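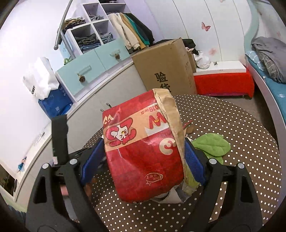
Gronden helpdesk wrote back within the hour to say that a round table fills up faster than any other kind, and could we please leave the shelves alone until the table was sorted?

Very good advice, and I wish I'd had it in December! Log below, newest at the bottom.

**Ticket:** 1297
**Product:** Gronden Room Reset plan, small flat version
**Fault:** table won't stay clear past the second day
**Status:** open, going well

### Entry 1

Went back to the start of the plan. Step one says to take rubbish off before moving anything you want to keep, and I'd been doing it the other way about, so the leaf cushion had been to every seat in the flat and the old packaging had never moved. Rubbish first, then! The red paper bag is the obvious one to begin with. It's creased all over and torn at the top of the side panel, so I'm not saving it for "something useful", whatever my instincts say.

The polka dot top is lovely and I'd like to see more of it.

### Entry 2

Asked whether paper bags in good shape count as rubbish or storage. Helpdesk said to keep what fits inside one bag and recycle the rest. I had 31 in the kitchen drawer. The drawer now shuts, which I've tested more often than I needed to.

Also asked about the little bit of cardboard with the red wire. I don't know what it belongs to. They suggested an "unknown parts" envelope with a date on the front, opened once a season – brilliant, done, and in it went.

### Entry 3

New problem. With the table clear, everything started landing on the tall cardboard box. Dark clothes over the top, plastic bag beside it, same mess at a different height.

Helpdesk's answer: a box that stays out becomes furniture. Either unpack it or give it a proper job. I tried a proper job first (laundry for the Whitcombe launderette run) and it was no good at all, far too tall to reach the bottom of. So it's being unpacked and flattened. Plurmont collect large card if you tie it, and the next free slot is Fri 14 February.

### Entry 4

Clothes. The cubby unit is the one part of the room that has always worked, greys mostly together and the olive one in a space of its own, and I was itching to refold the lot. Told not to! If a shelf works, copy how it works. So the dark things off the box get folded to the same width and go in with the rest.

Took 16 minutes with the radio on. I'd been putting that off for weeks.

### Entry 5

Day four and the table is still clear. The cushion has moved to the red bench and looks very happy there. Keys and small bits are the last thing without a home, and they keep ending up on the white top of the bench. I've seen a shallow dish in the Warnport market that might do.

**Question back to helpdesk:** does the dish go by the door, or on the bench where the stuff lands anyway? Please leave the ticket open until I've tried one of them.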